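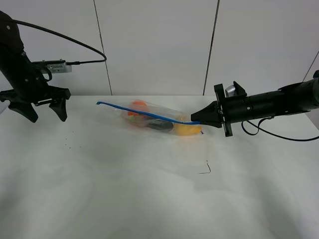
Subject: Re: [Dalen-Kitchen] zip bags for little odds and ends

Hello everybody,

I have been meaning to answer this one for days, and then the pantry shelves came down for painting in February and I lost track of everything, including my reading glasses. Anyway, here I am with my tea, and I do have opinions on bags!

On the Dalen-Kitchen list, a member wrote:

> I bought a box of 80 clear zip bags at Grellitz and I can't decide
> whether to sort small things by kind or just put whatever goes
> together into one bag. Also, does anyone else have trouble with the
> zipper strip? I press it shut and an hour later one end has popped
> open again. Do you prefer the colored strips or the plain ones?
> I have 13 bags filled so far and I already can't find anything.

First, the strip. I am firmly for color. A bright blue zipper like the one in the picture is so much easier on the eyes than clear on clear, especially in the evening when the kitchen light is doing its worst. With the plain kind I used to run my thumb along the wrong edge and wonder why nothing was closing.

As for the popping open, I had the same trouble until I changed how I hold the bag. Lay it down flat on the table, keep hold of one end of the strip, and press along from there to the other end, slowly, with two fingers. Then go back over the last inch. If there is a crumb in the track it will never seal, so wipe that first. And don't overfill! Three or four things in a bag is plenty for me, with enough slack that the plastic can fold over a bit.

Now for the sorting question. I started out by kind, very strict, and gave up within the month. These days I put together what I reach for together, and I try to have something orange or yellow in each bag so I can tell them apart through the plastic without opening a single one. My sister-in-law thinks this is madness, but she labels hers and then can't read the labels, so we are even.

If you end up wanting more, Cluvus sells a carton of 300, which sounds like a lot until you have grandchildren. I keep mine standing on edge in an old Zerside shoebox, zippers up, and flip through them like file cards.

Do let us know how the other bags turn out, and whether the two-finger business helps with that stubborn end.

Warm wishes from a kitchen that still smells of paint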